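Desk flowers, quick version

Fake ones, so no water and no mess. Bend the stems a bit before you start, they come flat out of the bag. Wipe the desk first. Mix colors – red, pink, some yellow – and keep plenty of green leaves in. 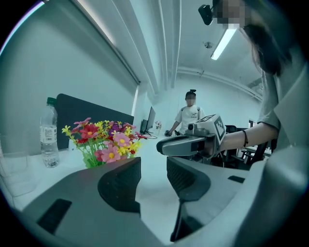

Tall ones go in the middle, short ones round the outside. Turn it as you go, people will see it from every side. Fluff the petals with your fingers. Dont pull, the heads pop off (ask me how I know).

Keep it low if its for a meeting table. Drinks and cables well away from it.
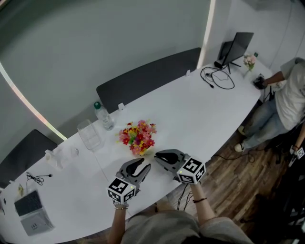
Dust every 3 weeks or so, soft brush. Sun fades the reds first – move it if you're by a window. Bunamon sells spare stems, 8 to a pack.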